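Call for Participants: Two-Hand Gripper Comparison

By the Onasow manipulation group
Jun 10, 2023

The Onasow group in Flesden is looking for 7 participants for a study which starts in September. You will operate a two-arm robot and help us to compare grippers and hands on the same simple task, the work with small colored cubes.
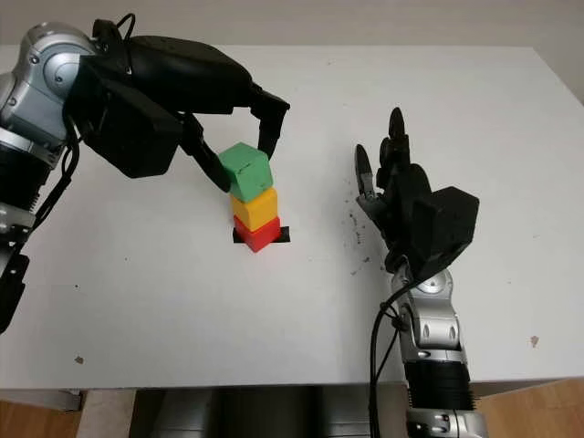
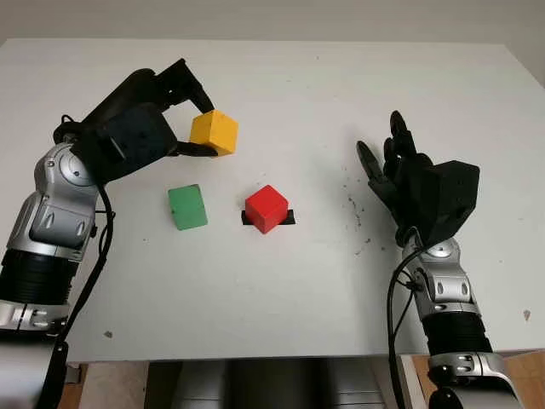

Cubes in yellow, green and red, seen from the head camera.
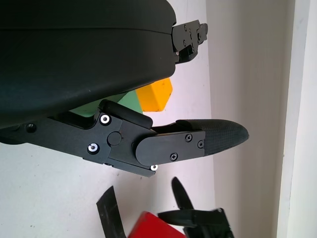
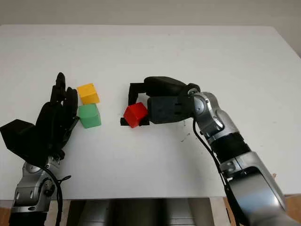 What you will do

Each participant comes for 5 sessions at our laboratory in the Valdovinos building. In every session you guide both arms to pick up, stack and hand over the cubes, first with one end tool and then with another. We record the views of the head and wrist cameras. After each block you fill in a short form about how easy the control was, and where you lost sight of the cube.

Who can apply

- You are 18 or older and can use both hands freely.
- Your eyesight is normal or corrected with glasses or lenses.
- Experience with robots is welcome but it is not required. Please tell us in your letter if you have it.
- You can read instructions in English.

Payment

We pay 600 euros for the complete series. If you must stop earlier, the finished sessions are paid in proportion.

How to apply

Please send a half page about yourself and the days when you are free, with the subject line "Cubes", to the Onasow office in Flesden. Applicants will be invited for a short visit before we decide.

Recent items

Open position: technician for robot hands, Stistudton
Notes on wrist camera placement
Valdovinos building: opening hours in summer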